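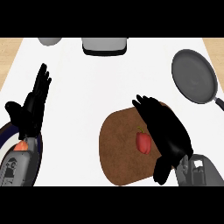
A simulated view of a white tabletop, with a gray rounded object at the top edge.

News from the Brolent Street Chapel
October 6, 2020

Dear members and friends,

The elders asked me to write something on the matter of the parish hall and the Skernier congregation, as several people have telephoned me and I could not answer everybody in the same way. I hope it is clear now.

The Skernier congregation has met in a rented room over the bakery for 5 years. Their rental agreement finished in June and the owner did not want to renew it. Their pastor wrote to us a very kind letter, in which he asked if they could use our hall for worship until they find a place of their own. The letter was read to the members after the morning service, and those who were present voted. There were 74 votes in favor and 51 against. I give the numbers because some people have heard that the vote was almost equal, and others have heard that all were in favor.

Those who voted against had serious reasons, and I would like to repeat them fairly. The hall is already used much by our own groups. The heating is expensive and old. Also, some of our older members remember the years when we shared the building with the Marulanda Mission, and there was disagreement over the kitchen and the keys that lasted long after the mission moved away. The elders have tried to learn from this. The agreement with Skernier is written on paper and it says who locks the doors, who cleans, and where each congregation keeps its cups and hymn books.

The main points are as follows. The Skernier congregation will use the hall for worship in the afternoon, starting at half past two. Our own morning service does not change. Their children's class will meet in the small room behind the stage, where our choir used to keep the music. The choir music is now in the tall cupboard in the vestry, second shelf, and the Christmas folders are on the floor of the same cupboard until we find a better place. They will pay 1,000 dollars toward the repair of the heating, and after that a monthly amount which the elders will look at again in June.

Some have asked if the two congregations will worship together. For the moment we plan only one common service, on the first Sunday of Advent, with both pastors taking part. The Skernier people sing without an organ and some of their hymns are not known to us. Pushpa Shukla, who leads their singing, has offered to teach us two of them before that service. She will be in the hall after our morning worship on the two Sundays before Advent, and everyone who likes to sing is welcome, also those who do not read music.

I was asked also about the Banik Fund. This money was left to the chapel for the care of the building, and it cannot be used for rent, for salaries or for the costs of another congregation. Nothing will be taken from it for this arrangement. The roof over the porch will be paid from the fund as was decided earlier, and the work should begin when the roofer has finished at the school.

Please remember that the side door must now stay free in the afternoon. If you leave your car there after the morning service to visit somebody in the neighborhood, kindly put it on the street.

If you have still a question, write it and put it in the box by the entrance, with your name. I will give it to the elders, and you will have an answer by letter or by telephone.

With greetings in Christ,
The Chapel Secretary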